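Dumetti Esura im Alltag: ein Dampfglätter für Leute, die das Bügelbrett nicht leiden können

Mein Bügelbrett steht seit dem Einzug hinter der Schlafzimmertür und verhindert, dass diese ganz aufgeht. Alle paar Wochen hole ich es hervor, klemme mir an derselben Stelle denselben Finger und bügele zwei Hemden. Danach ist der Ehrgeiz weg. Der Rest des Korbs wandert zurück in den Schrank und wird in der Hoffnung getragen, dass Körperwärme irgendwann etwas ausrichtet.

In dieser Verfassung kauft man einen Dampfglätter. Meiner heißt Esura, kommt von Dumetti und hat seit Oktober einen Platz auf der Waschmaschine. Bezahlt habe ich ihn selbst, wie man dem Ton gelegentlich anmerken wird.

Auspacken und Aufbau

Der Karton ist größer als nötig und enthält das Gerät, einen Bürstenaufsatz, einen Hitzehandschuh für genau eine Hand und eine Anleitung, deren deutscher Teil mit dem Satz »Den Dampf nicht am Menschen verwenden« beginnt. Gut, dass wir das geklärt haben. Aufzubauen gibt es nichts. Der Tank wird unten abgezogen, gefüllt und wieder eingeklickt, und beim Einklicken sollte man auf das Geräusch achten. Es gibt ein Klicken, das nach Einrasten klingt, und kurz danach ein zweites, das Einrasten bedeutet. Wer nach dem ersten aufhört, hat nasse Socken.

Auf dem Typenschild stehen 2145 Watt. Warum ausgerechnet 2145, weiß vermutlich nur die Entwicklungsabteilung, aber die Zahl wirkt so vermessen, dass ich ihr glaube. In unserer Altbauküche jedenfalls verträgt sich der Esura nicht mit dem Wasserkocher am selben Stromkreis. Das habe ich an einem Donnerstag kurz vor sieben Uhr morgens gelernt, im Dunkeln, mit halb geglättetem Kragen.

Was er kann

Viskose. Wenn ich nur ein Wort hätte, wäre es dieses. Eine Bluse aus Viskose, die vorher aussah wie ein gelesener Kassenbon, hängt nach ein paar Zügen am Bügel und tut, als sei nie etwas gewesen. Ähnlich gut gehen Wollhosen, Kleider mit Futter und alles, was im Koffer gelegen hat. Auch Vorhänge macht er ordentlich, wenn man eine Leiter besitzt und Schultern, die einem nichts übelnehmen.

Sakkos sind seine heimliche Stärke. Ich habe eins, das ich nur zu Hochzeiten und Elternabenden trage und das zwischendurch in einer Hülle vor sich hin muffelt. Eine Runde Dampf von innen, eine von außen, über Nacht ans Fenster, fertig. Die Reinigung um die Ecke wird mich vermissen.

Bis zum ersten Dampf braucht das Gerät laut Anleitung 3 Minuten, und in meiner Küche kommt das hin. In dieser Zeit blinkt eine Lampe. Wenn sie aufhört zu blinken, kommt zuerst ein Schwall heißes Wasser und dann der Dampf, also hält man die Düse die ersten Sekunden besser über das Waschbecken und nicht über die Seidenbluse seiner Frau. Ich erwähne es nur.

Was er nicht kann

Baumwollhemden. Es gibt Menschen im Internet, die das Gegenteil behaupten, und ich würde ihre Hemden gern einmal sehen. Mit dem Esura wird ein Baumwollhemd glatt genug für eine Videokonferenz mit mäßiger Verbindung. Die Knopfleiste bleibt wellig, die Manschetten machen, was sie wollen, und eine scharfe Falte im Ärmel können Sie vergessen. Dem Stoff fehlt der Gegendruck.

Leinen ist noch schlimmer. Ich habe es mit einer Tischdecke versucht, weil Besuch kam. Nach zwei Tankfüllungen war die Decke feucht und immer noch beleidigt. Der Besuch, Tariq Sial, ein alter Studienfreund mit gelernter Schneiderin als Mutter, hat sie sich angesehen und gesagt: »Ist doch schön rustikal.« Wir haben dann die Schüsseln auf die schlimmsten Stellen gestellt.

Was bei flachen Stücken hilft, ist Spannung. Am Bügel zieht man den Saum mit der freien Hand nach unten und fährt langsam von oben nach unten, dann setzt sich die Faser in der gestreckten Lage. Bei Servietten und Tüchern fehlt das Eigengewicht, da braucht man einen Klemmbügel oder einen zweiten Menschen. Der zweite Mensch sollte Hände haben, an denen er nicht hängt, oder den Handschuh. Es gibt ja nur einen.

Handhabung

Leer ist der Esura angenehm leicht. Voll ist er das nicht, und da das Wasser im Griffstück sitzt, zieht es am Handgelenk wie ein Hund, der etwas gerochen hat. Nach vier Kleidungsstücken wechsle ich die Hand, was bei mir zu einer deutlich moderneren Linienführung führt.

Der Dampfknopf lässt sich feststellen. Eine ausgezeichnete Idee, die leider so umgesetzt wurde, dass man den Riegel beim Zugreifen gern aus Versehen mitnimmt. Dann legt man das Gerät ab und es dampft weiter, auf die Arbeitsplatte, gegen die Hängeschränke, an die Post. Es gibt eine Abschaltautomatik. Sie lässt sich Zeit.

Das Kabel ist lang genug, um vom Flur bis ins Bad zu reichen, und steif genug, um unterwegs eine Vase mitzunehmen. Eine Aufwicklung fehlt. Ein Klettband liegt bei, das bei uns am zweiten Tag verschwunden ist und inzwischen vermutlich mit den Haargummis zusammenlebt.

Zur Lautstärke: Er brummt beim Pumpen wie ein Aquarium mit Sorgen. Telefonieren geht dabei, Mittagsschlaf im Nebenzimmer eher nicht.

Kalk

Die Anleitung empfiehlt »weiches Leitungswasser«, als könne man sich das aussuchen. Wir wohnen in einer Gegend, in der man den Tee kauen kann. Nach einigen Wochen spuckte die Düse weiße Krümel auf eine schwarze Hose, und zwar ausschließlich auf die schwarze. Seitdem mische ich zur Hälfte mit destilliertem Wasser, und die Krümel sind ausgeblieben. Zitronensäure hat sie vorher gelöst, kalt angesetzt, zweimal durchgedampft, gut nachgespült. Das Herstellermittel habe ich mir beim Preis dann doch verkniffen.

Der Vergleich, um den mich keiner gebeten hat

Meine Kollegin Maham Sandhu hat den Talpur Kitby, das Konkurrenzmodell mit Standfuß und Schlauch, und hat ihn mir für ein Wochenende überlassen. Mehr Dampf, größerer Tank, leichter Kopf, und an der Teleskopstange hängt das Kleidungsstück gleich richtig. In der Sache ist er das bessere Gerät. Er sieht allerdings aus wie etwas, an das man nach einer Operation angeschlossen wird, und er will irgendwo stehen. Bei uns wäre das hinter der Schlafzimmertür gewesen, und dort wohnt bekanntlich schon jemand.

Wer ein Bügelzimmer hat, soll den Kitby nehmen. Wer ein Bügelzimmer hat, liest vermutlich auch nicht bis hierher.

Für wen sich das lohnt

Für Leute mit viel Viskose, Wolle und Reisegepäck lohnt sich der Esura. Für Hemdenträger ist er ein zweites Gerät und wird das erste nie ersetzen. Ich habe beides jetzt, Brett und Glätter, und benutze den Glätter an den meisten Tagen und das Brett vor Terminen, bei denen jemand meine Manschetten sehen könnte. Der Korb ist trotzdem nicht leer. Das liegt aber am Korb.

Von fünf Sternen bekommt er vier, einen halben ziehe ich für den Riegel gleich wieder ab, und die Tischdecke rechne ich ihm nicht an.

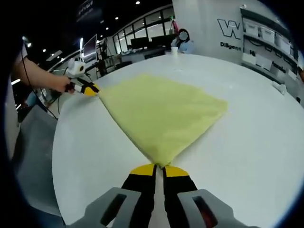
Kann man mit dem Esura auch im Liegen glätten, also auf einer flachen Unterlage?

Kurz gehalten geht das, für längere Strecken ist er nicht gemacht. Der Tank sitzt im Griff, und sobald die Düse steil nach unten zeigt, zieht die Pumpe bei halb leerem Tank Luft und es tropft. Auf dem Tisch würde ich ein gefaltetes Handtuch unterlegen, den Tank voll machen und nur einzelne Stellen bearbeiten, etwa einen Kragen. Für ganze Tischdecken bleibt das Bügeleisen die bessere Wahl.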